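Fluff and ribbon on a light grey pouch – how do you clean round it?

Bags, Cases and Small Leather forum > Care and Repair
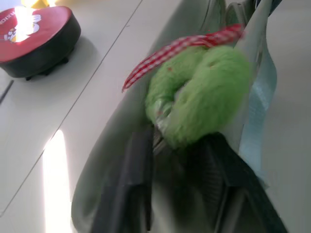
ermira_z
Posted Oct 15, 2022

I need some advice on washing a pouch without wrecking the bits attached to it. I've had mine since May and it goes everywhere with me, mostly inside a bigger bag, and the fabric has gone dull along the folds. The pouch itself I'm not worried about, as it's a smooth, slightly shiny material and wipes down fine. The trouble is the fluffy lime green ring in the middle, which has a little silver clasp tucked in among the fibres, and the red and white gingham ribbon above it. There's a pale blue webbing strap as well. I would like to do the lot in one go in the basin if I can. My worry is red dye from the ribbon getting into the grey. Has anyone done this and had it come out all right?

Ermira

batcombe_rok
Don't do it in one go. Take off whatever comes off and wash it separately. Gingham ribbon sold by the metre for wrapping presents is often not meant to be washed at all, and red is the worst colour for running.

Test it first. Wet a corner of an old white hankie, press it on the tail end of the ribbon and count to 20. If you see pink, keep it away from water.

nives_fabbri
I disagree about the ribbon. I've put gingham ribbon through the machine at 30 plenty of times on children's clothes and never had it bleed. If it's woven check it will almost certainly be fine. Printed check on one side only is a different matter. Turn the tail over and look at the back.

I'd be more concerned with the fluffy ring. That sort of thing goes flat and stringy when it's wet and some of them never recover.

batcombe_rok
"Almost certainly" is how I ended up with a pink tea towel. The hankie test takes less than a minute, I don't see why anyone would skip it.

nives_fabbri
I didn't say skip it. I said it would probably pass.

ermira_z
Thanks both. I looked and the check is the same on the back. I could undo the ribbon but I had a job getting it to sit properly and I'd sooner leave it where it is. The ring I'm less sure about. Is the clasp going to rust?

Ewurabena A
It might, depending what's under the silver finish. Cheap clasps are plated and once the plating goes you get brown marks, and brown marks on lime green will not come out. I sell keyrings and bag charms at a market and I tell people to spot clean the fluffy ones only.

What I do:
Cool water in a mug, one drop of washing-up liquid.
Soft toothbrush, dipped and shaken off.
Brush the fluff outwards from the ring, a small patch at a time.
Press with a dry flannel, then leave it on the windowsill overnight.
Brush again with a dry toothbrush in the morning.

Don't use a hairdryer on hot. Synthetic fibres frizz and go hard at the ends. I lost a whole tray of 15 that way when I was in a hurry before a fair.

kdervishi
Everyone is making heavy weather of this. I have a Zoëga pouch with a pompom on it and I just chuck it in a pillowcase, tie the top and run it on delicates. It has been through 17 washes (I keep a note on the fridge because my wife said it wouldn't last) and the pompom is fine.

batcombe_rok
Is there a ribbon on it? And a metal clasp?

kdervishi
No ribbon. Plastic clip.

batcombe_rok
Well then.

kdervishi
Fair enough, but the webbing at least can go in. Webbing straps are tough. Mine is navy, so I suppose pale blue would show more.

nives_fabbri
Pale straps do hold the dirt where you grip them. Bicarb paste and a nail brush, rinse, hang it straight so it doesn't dry with a kink.

Kastriot, are you spinning it as well?

kdervishi
Low spin, yes.

ermira_z
Update. I did the hankie test and got nothing, not even a trace, so Nives was right about the ribbon. I wiped the grey with a damp cloth and used Ewurabena's method on the fluff. It looked awful when wet but was back to normal after the second brushing. The strap got the bicarb. The folds are a lot better, though there's one mark near the rim that hasn't shifted.

Ewurabena A
Glad the fluff survived. For the mark, try a white pencil rubber, very lightly. If it's biro, leave it alone and ask again in the stains section.

batcombe_rok
I'd still take the ribbon off next time.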